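Skip to main content
Newsroom
Products
Test reports
Investors
Contact

PRESS RELEASE
For immediate release

Basano publishes first test report on tabletop arms and household pick-up work

Report finds that low-cost arms can handle a single known object on a clear surface, and that most chores in a home or shop are still out of reach

January — Basano, a developer of test methods for small service machines, today released the first report in its Hutsuliak series. The report asks a narrow question: which parts of ordinary tidying, sorting and bench clearing can be done now by a small arm built from printed parts and hobby-grade servos, and which cannot.

The short answer in the report is that the arm can do the smallest piece of the job. It can pick up one object of known shape and put it in an open container. It cannot yet be left alone with a kitchen counter, a child's bedroom floor or a packing bench.

The series breaks chores into steps that can be tested one at a time. "Put the toys away" is listed in the report as 19 separate steps, among them finding the object, choosing a side to grip from, closing on it without pushing it away, lifting, clearing the edge of the container, and letting go. A machine is scored on each step. A failure at any step counts as a failure of the chore.

"People ask whether a robot can clean up a room, and the question is too big to test," said Bohdana Sirko, who directs the test program at Basano. "We can test whether it closes on an object without knocking it over. If the answer is no, the rest of the room doesn't matter yet."

Test setup

The base task in the report is called Single Object, Open Container. A colored block is placed on a white table, within reach of the arm. A shallow cardboard box without a lid stands on the same table. The arm is to take the block and leave it in the box. No part of the task calls for speed, and no time limit is applied to the base score.

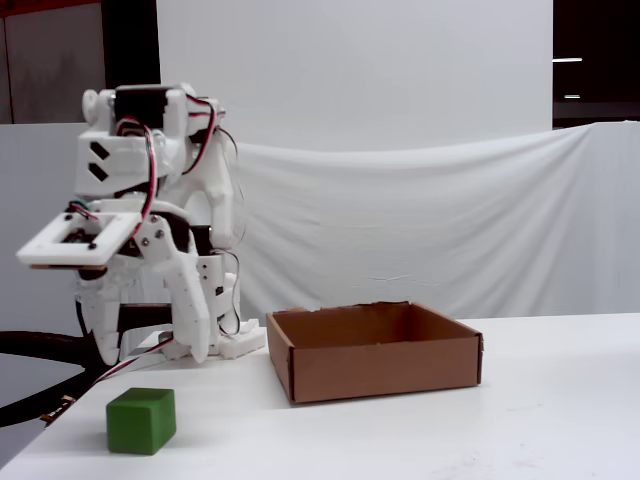
The task was chosen for its low cost. Any workshop, school or repair shop can repeat it with materials already on hand, and the report gives the placement rules in full. The block is to be set down by hand, at a different point and angle for each attempt. The box may be moved between sets of attempts, but not within one.

A plain background is specified for the base task. This makes the result easier to compare from one site to the next. It also makes the task easier than anything found in a home, and the report says so on its first page. A score on the base task should not be quoted as a measure of household ability.

The arm design used for the series is named Keveo. Its parts list and assembly notes are included with the report. Basano does not sell the arm and has no plans to do so.

Results for the base task

Basano ran the base task in sets of 40 attempts. In the best set, 3 attempts failed. In the worst, the arm failed more often than it succeeded. The difference between the two sets was the position of the box: in the worst set it stood near the limit of the arm's reach, where the joints had little room left to correct a poor approach.

The report groups failures by the step at which they occurred. The main findings are as follows.

Approach. Most failures began before contact. A fingertip that comes down slightly off line will land on top of the block or push it along the table. The arm can often recover from a push. It seldom recovers from a landing on top, as the servos keep driving toward a position they cannot reach.

Grip. Once both fingers are in contact on opposite faces, the block is rarely lost. A cube with flat sides is forgiving in this respect. The report warns against reading the grip score as a general one. Socks, cables, bags and loose paper were tried separately and are scored in an appendix, where the numbers are low.

Transfer. Carrying the block over the wall of the box caused few failures when the wall was shallow. With a taller box, the arm tended to catch the rim.

Release. Letting go was the most reliable step in the series. The report notes that the base task does not ask for the object to be placed at a set point or angle inside the container. A shop-floor task such as kitting would ask for both, and a separate test for it is in draft.

Hardware notes

A section of the report covers wear and setup. Printed parts allow a broken bracket to be replaced in a day, but they also flex under load. An arm that is accurate close to its base may be off by several millimeters at full reach. Screws work loose. The report asks test sites to check each fastener before a set begins and to record any that were tightened.

Servo temperature is to be logged as well. A warm servo holds position less firmly than a cold one, and a long session can end with a lower score than it started with for this reason alone.
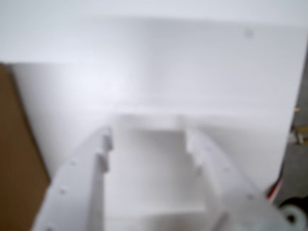
White structural part with notched ends and small round holes.

Cables account for a larger share of stopped runs than motors do. A loop that hangs free at rest can tighten when a joint turns to its limit. The report recommends moving each joint through its full range by hand before power is applied, and watching the wires during that check in place of the gripper.

What the results mean for homes

The report is cautious on the subject of homes. A household chore is rarely one object and one container. It involves a pile, with objects touching or hiding one another, and a floor that is not a clean white plane. It also involves judgment about what belongs where. The base task removes all of this.

In a second group of tests, called Bronik, the plain background was taken away and other objects were added to the table one by one. Scores fell with each addition. The steepest drop came with the first extra object, when that object was close in color to the one to be picked. Clutter in a contrasting color did less harm.

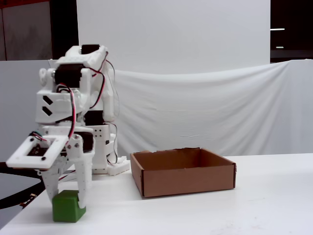
Lighting had a similar effect. A system set up under even light in the morning could lose a good part of its score by late afternoon, when shadows on the table were longer and softer. Retraining on afternoon attempts brought the score back for the afternoon and did not reduce it for the morning. Basano takes this as a sign that more varied practice is a better use of time than a better arm, at least at this price level.

"A parent with an armful of laundry does about a dozen of our steps without looking," said Sirko. "The arm does them one by one, and it needs the table cleared first. Clearing the table is the chore."

What the results mean for shops

The outlook for shop-floor work is better in a few narrow cases. A bench where one known part arrives in roughly one place, and goes into one bin, is close to the base task. The report lists conditions under which a small arm might be tried there:

The part is rigid, light and has two flat or nearly flat sides that face each other.
Parts do not touch each other when they arrive.
The bin is open at the top and has low walls.
A dropped part does no damage and can be picked up later by a person.
Someone is close enough to stop the arm and reset it.

The last condition limits the savings. In the test program, an operator stayed at the table for every set. The report makes no claim about labor hours, and readers are asked not to draw one from it.

Sites that already use fixed machinery for sorting will find nothing in these results that matches it for speed. A small arm is of interest where the work changes too often to justify a fixed line, and where the present method is a person moving parts by hand between other jobs. 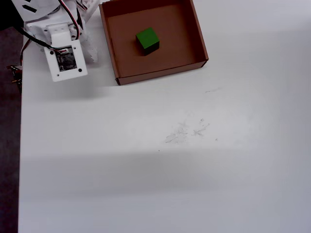 Scoring and records

All test sites are asked to use the same score sheet. It has 41 fields, most of which are filled in once per set. The fields for each attempt are short: start position of the object, step reached, outcome, and whether a person touched anything. An attempt in which a person touches the object, the box or the arm is scored as a failure, even when the block ends up in the box.

Sites are also asked to keep the full record of every set, including sets that were abandoned. Selected runs are not accepted. The report argues that much of the public confusion about household robots comes from short clips of single successes — a clip of one good attempt and a clip from a machine that works all day look the same.

Availability

The report, the score sheet and the Keveo parts list are available at no charge from the Basano website. The appendix on soft objects is a separate download. Comments on the draft kitting test are open to any workshop, school or manufacturer that has completed at least one full set of the base task.

Basano will publish the second report in the Hutsuliak series after outside sites have returned their records. It will cover two objects and two containers, with a sorting rule.

About Basano

Basano develops and publishes test methods for small service machines used in homes, workshops and light manufacturing. The company does not build machines for sale. Its work is paid for by fees from firms that ask for private testing, and results from private testing are kept apart from the public series.

Media contact
Bohdana Sirko
Test Program, Basano
Requests for the report in print should be sent through the contact form in the newsroom.

Share this release
Print
Back to all releases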